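Sandwood Learning Trust
Interim Report on the Flandimau Desktop Arm Kit
Submitted by Graziella Barbieri, Program Lead, Sumitside Technical Center
February 25, 2020

1. Purpose of the grant
The Trust awarded funds to Sumitside in July to assess whether the Flandimau kit, supplied by Donati, is suitable for first-year automation courses. This report covers the bench review. Classroom use will be reported separately.

2. Work completed
Staff assembled the arm from the supplied parts and installed the control software. Assembly took 11 hours, including the time needed to replace a damaged connector. Donati shipped the new part without charge.

The team has logged 341 pick-and-place attempts to date. Of the first 200, 56 failed, most of them after the base had shifted on the bench. The base is now clamped at the start of each session, and results for the later attempts are still being checked.

3. Work area and test objects
Positions are set out on plain white paper laid flat in front of the base. The field is drawn by hand in black marker, with tick marks along both sides and the bottom line. The ticks carry no numbers. A bright green cube with a rough, patterned surface serves as a test object under the orange gripper finger.
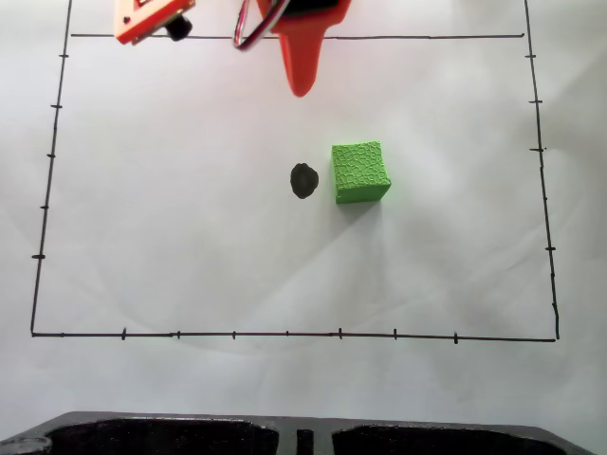
4. Matters outstanding
The printed manual does not explain how to reset the arm after a stalled motor. Donati has agreed to supply a revised chapter. Sumitside also requests approval to move unspent travel funds to the purchase of spare gripper parts.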